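Brolorora is asking shoppers to return its Mansour brand tahini, the 20-ounce jars sold through February, after a labeling mix-up left sesame off the ingredient list on some of them. The lot number to look for is 1427, printed on the lid.

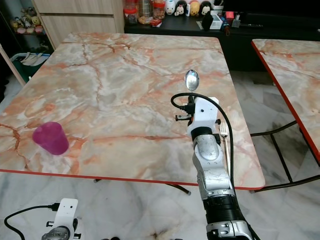 A pink plastic cup on its side on a marble-patterned table.

Karim Tarawneh of Brolorora says no one has reported a reaction so far, and he is very sorry for the bother -- he knows plenty of families keep a jar going all winter long.

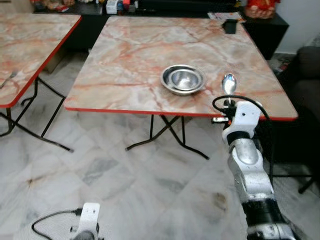
Stores will give a full refund, receipt or no receipt, for the next 30 days, and anyone with a sesame allergy should please leave the jar closed.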